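Setting up your Valtia garment steamer

Part 2: First fill, first steam, and getting the hose right

By now you should have the base unit out of its box and the pole clicked together (if the pole still wobbles, go back to Part 1 and check the lower collar, it needs a firm quarter turn). I've set up more of these than I care to admit, first at the alterations shop in Arbridge and then at home, and I still do it in the order below.

Before you plug anything in

1. Stand the base on a hard, level floor. Carpet is fine later on, but for the first fill I like to see any drips.

2. Lift the tank straight up by its handle. It sticks a little when it's new. Don't twist it!

3. Turn the tank over, unscrew the cap and rinse the inside twice with cool tap water. There's usually a faint plastic smell and the rinse gets rid of most of it.

4. Fill to the upper line. Screw the cap back on until it stops, turn the tank upright over the sink and give it a few seconds. If it drips, the rubber ring has slipped out of its groove, so push it back in with a fingertip and try again.

5. Lower the tank onto the base. You'll hear it glug as the water goes down into the heater. Wait for the glugging to finish.

Note: Our water in Plosthorpe is very hard, so I use half tap and half distilled. If yours is soft, plain tap water is all you need. Please don't put scented water, starch or vinegar in the tank.

Fitting the hose

6. Push the hose end into the socket on the base with the two arrows lined up, then turn it clockwise until it clicks.

7. Hang the steam head on its hook at the top of the pole. The hose should go up in one gentle curve with no loops touching the floor. A low loop fills with water, and that's where the gurgling and spitting come from – nine times out of ten, anyway.

CAUTION: Never take the hose off while the unit is hot. Switch off, unplug and leave it for 60 minutes.

First steam

8. Plug straight into the wall. The heater draws plenty of power, so no extension cords and no sharing the outlet with a space heater.

9. Turn the dial to Low and wait for the green light. Then point the head away from you, into the room, and let it run for a couple of minutes before it goes anywhere near clothes. The first steam can carry little white specks from the heater. They're harmless but they do show up on navy.

10. Turn up to the setting you want. Low for silks and thin synthetics, Medium for most shirts and light jackets, High for heavy cotton and linen.
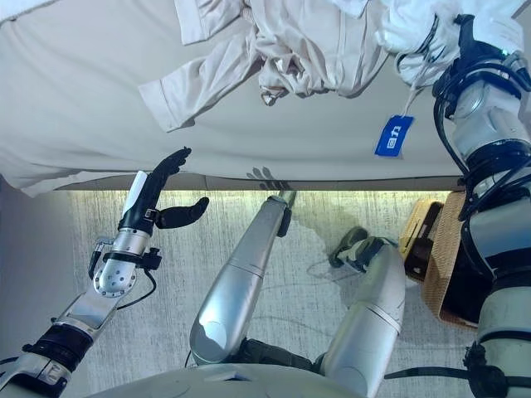
11. Start with something you aren't precious about. Work from the top down, holding the lower edge of the fabric with your free hand so there's a bit of pull on it. Slow strokes, head just touching the cloth. I rushed for years and it only meant doing everything twice.

12. Do cuffs and collars last, from the inside. Then let the garment hang for a few minutes before you wear it or fold it. Warm, slightly damp cloth creases again if you so much as look at it.

CAUTION: Steam burns are quick and nasty. Don't steam anything while it's on a person (yes, even just the hem), and wear the heat glove on whichever hand is holding the fabric.

If it isn't behaving

Green light on but no steam: lift the hose up straight for a moment so any trapped water runs back down. Still nothing? Check that the tank is seated all the way.

Red light: the tank is low. Switch off, refill, switch on again. You don't need to unplug for this one.

Water spots on the cloth: you're probably on too high a setting, or you began before the light went green. Let the spots dry and go over them again on Medium.

When you've finished for the day, switch off, unplug, let everything cool and empty both the tank and the base. The drain plug is underneath, on the side nearest the cord. Descaling is in Part 3, and so is changing the hose seal.

Kalkidan Chala
Last updated Dec 12, 2021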